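Search this site Search

Play Kitchen Day at Plandale

So happy to finally get these up! The little white table at Ivau has turned into my favorite corner, and the dishes are a big part of it — soft lavender, blue, pale green, all those easy colors together.

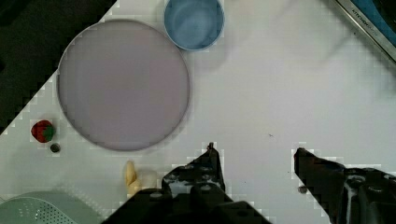 We started collecting pieces in June with just 4 of them, and I still get excited over every new one (the fruit most of all!).

The whole spread from overhead, with the toaster oven on the right and the green colander up next to the big plate. I love the splayed banana bunch. 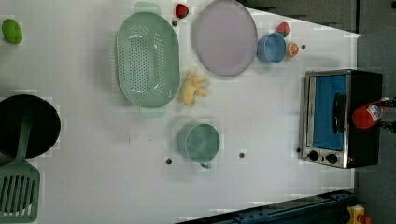 Green Bowl, Blue Bowl

Strawberries, half an orange, more banana and both bowls out at once — plus the ketchup, lying on its side.
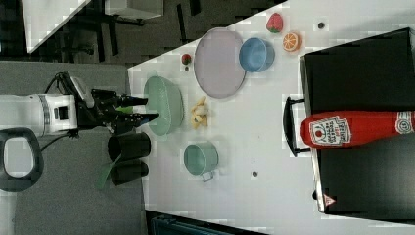
Ketchup, Up Close

My favorite thing on the table, and it's plush! 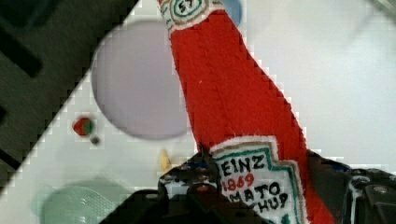
Sewn food holds up so well for us, and it's quiet when it lands on the floor. I'm a sucker for good needlework too. The "57" on the neck and the red "1869" on the front are all stitching, and I could look at them all day. More soft groceries next time, I hope!

Filed under: Pretend Play, Toy Food, Galleries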